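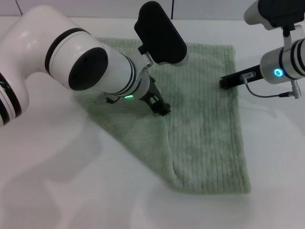

Two arms, one green towel. Skerinport, September.

Run 639. Armelle Guérin had stopped saying the numbers out loud somewhere in the four hundreds.

The planner wanted a corner. That was all it ever wanted. Find corner, grip corner, lift. It had a tidy little idea of towels, the planner, got from 800 made-up ones that fell like proper cloth and never had a lump in them. The green one had a lump in it.

"Corner confidence low," said the log.

"I know," said Armelle. "It's a fold. It's a fold, you daft thing, it isn't an edge."

Twenty to four in the morning. Tea gone cold. Birnodel wanted the new release by nine and Zeng had written twice, the second time just a question mark.

She scrolled back. Left arm fine. Right arm fine. Perception had drawn its outline round the towel and then, where the cloth rolled up on itself, drawn a second outline, very sure of itself, as if there were two towels. So the planner had two lots of corners to pick from. It picked one. Changed its mind. Picked the other. Thirteen times, then it timed out and both arms sat there.

Same as last night. Same as the night before that.

She could turn the threshold up. Tredine had said turn the threshold up. But then it would miss the thin edges, and they'd be back where they were in June, grabbing at shadows.

What if it didn't have to choose.

She typed fast, badly. A new state between look and grip. Call it ask. If the two outlines disagree, don't pick - press down lightly with the left, hold still, pull a tiny bit with the right, look again. See what moves. An edge moves by itself. A fold takes the rest of the cloth along with it.

Forty lines. Then a bracket missing. Then a minus sign where there shoud have been a plus, which would have sent the right arm up into its own cable, and she sat with her hand over her mouth for a bit after finding that one.

Built. Loaded. Run 640.

Corner confidence low, said the log.

Then: asking.

She hadn't meant to leave it as that word. She'd meant to change it to something Birnodel would like, probe_state or whatever. The left arm pressed. The right one pulled, hardly at all. You'd do it like that to a sleeping child's blanket, she thought, to see if they were lying on it.

A pause. The fan in the computer going.

One outline.

Armelle didn't move. Phone buzzing on the desk, Zeng again probaly. She let it buzz.

Lifting, said the log.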